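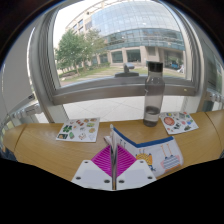
The hand-held gripper takes a pencil pouch by its end panel at the Sidside open day in Tanbridge.

I had been in the building for maybe four minutes when somebody put a robot hand in mine and told me to go pick something up. No robot, mind you. Just the hand, on a handle, with a trigger and a camera looking down over two white fingers. I'd come to Sidside's February open day expecting to stand behind a rope and watch an arm stack boxes (I've been to a few of these, and there are always boxes), so I was thrilled and a little panicked.

"You squeeze, it squeezes," said Tumelo Sibiya, who runs the collection team and was my guide for the morning. "Go slower than you want to."

I went faster than I wanted to, of course, and chased a marker right off the desk.

The idea is pretty simple once you've got the thing in your hand. Sidside wants its robots to handle the ordinary clutter people leave lying around, and the quickest way to teach them is to have people do it first, using the same fingers the robot will use. Every pickup gets recorded from the gripper's point of view. Later on, an arm wearing a matching pair of fingers learns from the recordings. They call the hand-held version Avska, and there's a shelf of them charging by the door like cordless drills.

My favorite station was the window desk, a long curved thing in honey-colored wood that fills the whole bay and looks out at the glass office building across the plaza. I could happily write a novel there. Sidside uses it for what Tumelo calls desk stuff: sticker sheets, a water bottle, and a white fabric pencil pouch with cartoon animals on it that I would have taken home if anyone had offered.

The pouch is a little monster. A box stays the shape it is, but fabric folds and droops and goes wherever it feels like going, and from the gripper's side you have very little to aim for. Tumelo's trick is to come in at the end and get the pads on the edge of the cloth. The pads are bright magenta and covered with fine ridges, and I kept running my thumb over them while he talked (he was nice about it). On my first tries I pinched air. Then I got a fold between the pads, lifted, and felt absurdly proud of myself. He had me put it back down and do it again. And again!

That's the job, really. A regular operator does a 90-minute session and then has to take a break, and a good one gets through 158 pickups in that time. I managed 22 and my wrist was already complaining. Tumelo said the bad ones are worth keeping too, as long as they're labeled as bad, which made me feel better about my contribution to science.

The sticker sheets were worse, by the way. They lie so flat that you have to slide one toward the rounded front edge of the desk and catch it as it hangs over. I did it once. A kid of nine or ten who had the gripper after me did it straight off and then asked if she could do the bottle.

After lunch we went down the hall to meet Toprak, the arm that gets all this homework. It had a plain table, a folded dishcloth and a crowd of us breathing on it. It missed the first time, backed up, came in lower and got the cloth by a corner, and the whole room clapped. I clapped too, much louder than I meant to. It took 2 tries, which Tumelo wrote on a whiteboard behind him without turning all the way around.

I asked him when Toprak would get a turn with the pencil pouch. Not until spring, he said, and they'd want plenty more recordings before then. Visitors can sign up for a session at the front desk. I put my name down for the morning slot.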